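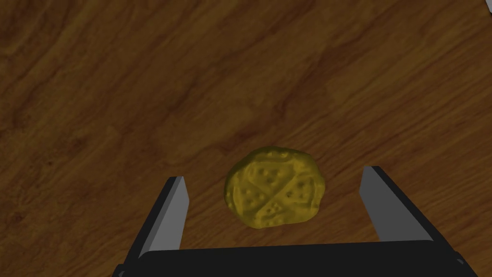 Stitell 在群里回了一句：先别急着调抓取，手眼标定的残差压下去再说，不然后面每一个参数都是在替标定背锅。他说得对，昨天一晚上基本就耗在这上面。以下按顺序记，省得下次再翻聊天记录。

2020年6月14日 工作间，Monti 台

一、目标

仿真里用腕部相机看桌面，双指平行夹爪从上方接近，夹起平放的薄圆片状物体（黄色饼干模型），抬起后保持，不掉不碎。仿真跑稳以后再搬到 Monti 台的实物臂上。实物臂的减速器还在等 Gedholm 的备件，这几天只做仿真。

二、场景现状

桌面用木纹贴图，饼干平放。夹爪两指张开，开口大于饼干直径，物体在两指之间偏前，指尖还没有完全越过它。目前停在接近段的末尾，尚未触碰。

饼干网格表面有凸起的棱和一簇簇小孔，外缘略厚、不规则。渲染用原网格，碰撞用什么网格是这次的主要问题，见第四节。

深色指身加浅灰内侧面，在深色木纹上分割还算容易。桌面暗处容易和夹爪外侧混在一起，阈值法不可靠，改用仿真自带的实例掩码做真值，颜色分割只留作对照。

三、标定

原来的手眼矩阵是从旧支架抄过来的，支架换过以后没有重做。现象：从左侧接近和从右侧接近，算出的物体中心不重合，差值随腕部转角变化。一开始怀疑掩码质心受边缘不规则影响，换成最小外接圆圆心，差值照旧，排除。

后来在仿真里直接读相机位姿真值，和配置文件里的矩阵对比，旋转部分基本一致，平移部分 z 向错 7 mm。配置里法兰到相机的偏移用的是旧值。改掉以后两侧接近的中心重合。

教训：仿真里有真值，第一步就该比对，不必绕去做标定板采样。实物臂上没有这条捷径，标定板照做。

四、碰撞模型

试过的方案：

1. 原网格直接做碰撞。接触点在棱和小孔边缘之间跳，夹紧瞬间物体抖动，步长减半有改善，但仿真速度不可接受。
2. 凸包。稳定，但把外缘的凹凸填平了，夹持力方向和原网格不同，左侧鼓出的部分尤其明显。
3. 凸分解。块数放多以后接近原网格，抖动比方案 1 小得多。块与块之间的接缝偶尔产生多余接触点，合并相邻小块后消失。

暂定方案 3。分解结果存成单独文件，不覆盖原网格。文件名后缀统一加 _col，Litedex 的导入脚本按后缀识别，别改。

指尖碰撞体用长方体，不用圆角。圆角版在薄物体上会顶起边缘，物体一侧翘起，然后从指间滑出去。实物指尖有倒角，这一点和仿真不一致，上实物前要回来看。

五、接近轨迹

物体薄，下降高度的容差很小。指尖离桌面太高，夹在外缘上半部，夹紧时物体往下转；太低则指尖碰桌。现在的做法：

先移动到物体正上方，手指张开；
沿夹爪轴向下降，末段限速；
指尖离桌面 2 mm 停住；
闭合，位置控制加力上限；
力达到阈值后保持，再竖直抬起。

闭合方向选在哪里影响很大。圆片理论上任意方向都行，但外缘不规则，按掩码的最短轴闭合成功率最高，按固定方向闭合时，两指先后接触，物体会被推着走一小段。这段位移本身不致命，问题是同时带一点旋转，抬起后姿态和估计值对不上，放置那一步就不准了。

末段限速之前没加，下降过冲，指尖进桌面，求解器把整个夹爪弹开。看日志像是抓取失败，其实还没有到抓取。日志里已经把“桌面接触”和“物体接触”分开记录。

六、批量测试

方案 3 加新轨迹，物体位置和朝向随机，共 175 次，失败 7 次。失败都归到同一类：物体靠近工作区边缘，腕部接近限位，夹爪轴向不再垂直桌面，一侧手指先碰桌。成功率 96%。

没有做的：桌上有其他物体时的情况。桌角另外那件浅色的东西没有参加这轮测试，也没有进碰撞检查列表，物体随机到那一侧时有可能擦到。下一轮加进去。

摩擦系数全程固定，没有扫。现在的数字只能说明几何和轨迹没有大问题，不能拿去预测实物。真饼干表面掉渣，摩擦会变，夹持力上限也得按会不会碎来定，仿真里的刚体给不出这个信息。

七、运行环境

Litedex 更新后默认求解器迭代次数变了，旧结果不可直接比较。配置里已经显式写死为 75，不要依赖默认值。随机种子写进日志头部。

渲染和物理分开跑，批量测试时关闭渲染，只在失败时重放并存图。磁盘占用降了很多。重放必须用同一个种子和同一份碰撞文件，否则对不上，昨晚有一次就是拿旧的凸包文件重放，看了半天。

八、待办

工作区边缘：到限位之前换一个腕部构型，或者直接判为不可达，先做后者。
桌角物体加入碰撞检查。
指尖倒角版重新建模，和长方体版对比边缘翘起。
摩擦系数扫描，步长待定。
Stitell 要一份改后的手眼矩阵，连同旧矩阵一起发，注明哪个是哪个。
Gedholm 备件到了以后先装减速器，空载跑一遍再上夹爪。
Monti 台的急停按钮回弹偏慢，上实物之前换掉。

补记：晚上又看了一遍失败的重放，其中一次物体本身并不在边缘，是下降起点选错了构型，腕部绕了远路才贴到限位。第六节“都靠近工作区边缘”的说法不严谨，归类改为“腕部接近限位”，日志标签同步改。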